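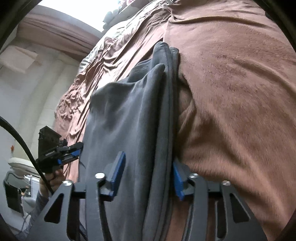 Goven is a word list of household cloth: what people call the things they keep in drawers, on hooks and at the foot of the bed. It holds 2271 entries in English, each with a headword, a short definition, the room or use it belongs to, and any other names recorded for it. Many of the hard cases come from things that are folded. A gray cloth folded and hanging against a brown blanket could be entered under "sweatshirt" or under "towel," and the blanket could be a "throw" in one house and a "cover" in the next. The list keeps all of these names and does not pick a winner.

What is in the release

entries.csv is the main file, one row per headword.
variants.csv holds the other names, linked to the main file by entry_id.
sources.csv says where each name was recorded.
notes.txt has longer remarks on entries that caused disagreement.
CHANGES.txt lists edits since the first release.

All files are UTF-8 with commas as separators. Fields that contain a comma are quoted. Line endings are Unix style, and older spreadsheet programs may complain about this.

Fields in entries.csv

entry_id: a whole number. Numbers are never reused, so there are gaps where entries were merged.
headword: lower case, singular, American spelling. "Pajamas" and "drapes" are kept in the plural.
definition: one sentence, no more than 300 characters.
group: one of 14 groups, such as bedding, kitchen, bath, outerwear, or mending.
status: current, dated, or local.
see_also: zero or more entry_ids separated by semicolons.

A sample row:

1108, dish towel, A flat woven cloth used for drying plates and glasses, kitchen, current, 1109;1342

How the names were collected

Svend Ravn and Etenesh Dinsa started the list at Wiltport, where they were writing care instructions for a linen service and kept running into customers who used different words for the same item. The first names came from order forms. Later ones came from mail-order catalogs, sewing manuals, estate inventories, and 56 interviews. Each interview was done in the person's home, going through one closet or chest and writing down the word used for each item before asking what else it might be called.

Mikkel Lykkegaard typed the catalog material. Grímur Toft wrote the definitions and is the person to blame for the length limit. Bent Vigfúsdóttir checked the see_also links and split the old "linens" group into bedding, bath, and table.

Choices we made

A name went in if it was recorded from a speaker or found in print. Names heard secondhand are in notes.txt only.

Brand names are left out, including those that have turned into everyday words for some people. The interview sheets still have them.

"Afghan," "throw," and "lap blanket" are separate entries. Several readers asked for them to be merged. The interviews show that people who own more than one of these keep the words apart, so they stay apart for now.

"Washcloth" and "face cloth" are one entry with a variant. "Rag" is its own entry under mending, and a second one under kitchen.

Known problems

The outerwear group is thin. Most interviews stopped at the bedroom door and never reached the hall closet.

Estate inventories are heavy on table linen and say almost nothing about work clothes or bath towels, so the "dated" status leans toward dining rooms.

Status was assigned by one person and has not been checked by a second. Treat "local" with care. It means the word came from a single area in our material, and it may well be used elsewhere.

Plural forms are missing for headwords ending in -f. A fix is planned for the December release.

Privacy

Interview names and addresses are not in any file. In sources.csv each speaker has a code and a ten-year age band. Please do not try to match codes to the people thanked in notes.txt.

Related files

Vestergaard is the Danish counterpart, kept in a separate folder with its own numbering. Sollell is the small script that turns entries.csv into a printable booklet. It needs Python 3 and nothing else.

Corrections

Send the entry_id, the word, and where you heard or read it. Corrections without a source are kept in a queue until one is found.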